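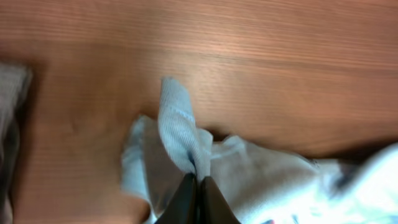

Minutes of the house meeting, 11 October 2018
Mivano guest house, breakfast room

Present: 5 members of the house team. Apologies were received from the Koster side.

1. Minutes of the last meeting
Accepted with one correction: the sheets were ordered from Jakden, not from Skastitz.

2. Towels
The laundry bill from Skastitz came to 3937, and the budget was 3000. The meeting discussed whether white towels should stay. Two members prefer gray because the stains show less. The others think white looks cleaner to the guests and can be washed hot. Decided: we keep white for this season.
Folding is still different on each floor. It was agreed to fold in three along the long side, then in half, with the corners inside. Towels must be folded on a table – not on the beds.

3. Wooden tables
There was a complaint about pale rings on the table in room 13. Damp towels should not be left lying on the wood, also not for a short time. A hook will be put behind the door in each room. The offer from Jakden for the hooks is still missing.

4. Other matters
The key of the linen cupboard was not returned again. Please hang it back after use.

Next meeting: end of October, same room. The Koster side will be asked to bring the new washing list.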